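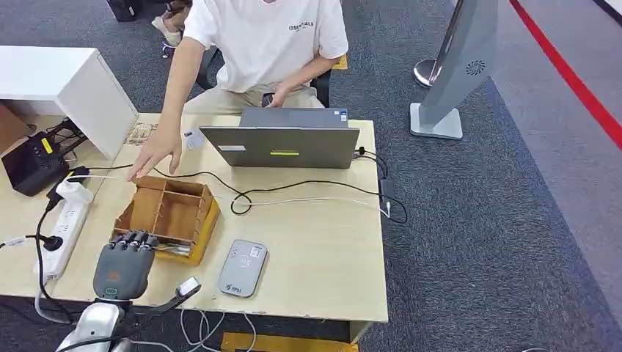
The kitting desk at Korkbridge, robot hand at the front corner of the compartment box.

I went to the Korkbridge open day in June mostly to see one desk. Korkbridge is the former print hall outside town where several small firms now share floor space, and Imhof has had its card kitting there for two years. Imhof packs membership kits for museums and clubs: a printed picture card, a blank or encoded white card, a clip or a pin, a letter. I pack similar things for a living, in a smaller shop, and our owner asked me to go and write down what I saw.

Doors opened at 10. The ground floor is carpeted, with a red line on the floor marking the visitors' walkway, and the working desks are set out beside it. You can get close. The desks had not been tidied up much for the day, and I was glad of it, as you learn more from a desk with its cables out.

The robot on the kitting desk comes from Ovent. What faces the work is a gray hand on a silver and white arm, working across the table from the person. They sit opposite each other with the box between them, and a laptop open on the person's side. I had expected a cage or at least a screen. The person working was on an ordinary office chair with a phone in one hand.

Damian Rüegg, who runs the kitting floor for Imhof, took our group around. He was direct about why they bought it. They had 257 kit types on the books last year and most of them run in tiny quantities, so a fixed packing line made no sense. People did it all by hand from compartment boxes like the one on the desk. The work is easy but it wears on you. You pick a clip, pick a card, check the card, put it down, and after a few hours you start making mistakes in the cards that look alike.

The way they have split it now, the robot does the picking from the box and the person does the checking. The person also deals with the white cards, which have to be read and matched to a name before they go in a kit. Rüegg said they tried giving the white cards to the robot and gave it up after a week. Thin flat cards on a flat table are hard for it. If a card stands up in a compartment it can usually get hold of it, but once one is lying down a person is quicker.

I asked about speed. A good packer at Imhof makes nearly 500 kits in a shift by hand. The desk with the robot makes fewer than that, and he did not pretend otherwise. What he pointed to was returns, which have dropped, and the fact that the person on the desk can keep a steady pace to the end of the afternoon. I would have liked to see the returns figures on paper but they were not handed out.

There are 14 people on the kitting floor, the same number as before the robot came. Two of them now spend half their time on what Imhof calls teaching: setting out the cards and small parts for a new kit type, guiding the hand through it, and marking on the laptop which tries were good. The software for this is from Mindside. It took each of the two nine weeks before they were left to do it on their own, and they got a pay step for it at the end. I wrote that down twice because our owner will ask.
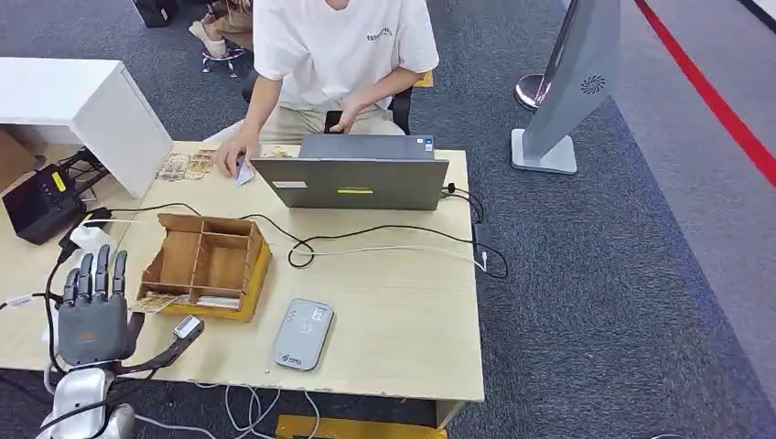 Printed cards set out at the back of the desk, cards in the front compartment of the box, and a white card in the operator's hand.

During the coffee break I talked to one of the packers who does not do the teaching. She had been at Imhof for longer than the hall has been open. Her view was mixed. She likes that the picking is gone from the worst kits, the ones with very small metal parts, because it used to make her fingers sore. She misses working at the long table, where four or five people packed side by side and talked. At the robot desk there is one chair. The desks are now rotated every two hours so that the same person is not alone there all day, and she said the rotation was something the packers asked for after the first month and had to ask for more than once.

She also told me the robot changed how the boxes are filled. Before, everyone filled a box their own way. One person kept the clips on the left, another kept them at the back, and you got used to your own box. Now the layout is fixed for each kit type and printed on a sheet, and if you put the parts in the wrong compartment the hand goes to the wrong place and the whole kit stops. Some people found this hard to get used to. She said the new starters have no trouble with it at all.

Another visitor asked Rüegg what happens when the robot breaks down. The answer was that they push it back and someone packs by hand, same box, same desk. That is the reason they kept the desk at normal height and did not build anything special around it. It happens a couple of times a month, and most of the time it is a cable. Looking at the number of cables on that desk I can believe it.

A few practical notes for our own shop:

The desk takes up more room than I thought. The table is ordinary size but you need space in front for the arm and space at the side for the power strip and the control equipment. Our back corner would be too tight unless we moved the shelving.

The hand is not very loud. I could hold a conversation next to it without raising my voice, though there was plenty of other noise in the hall.

Ovent rents the arm by the month and asks for a year at minimum. Training is charged separately. I have the contact sheet in my bag if anyone wants it.

Imhof would let two of us come for a morning outside of the open day and pack at the desk ourselves. I said yes in principle and that we would call. I think one of the two should be someone who does the small-parts kits every day - I only do them when we are short.

Parking is behind the hall, and the side entrance is the one to use. Lunch was soup and bread, free for visitors until 1.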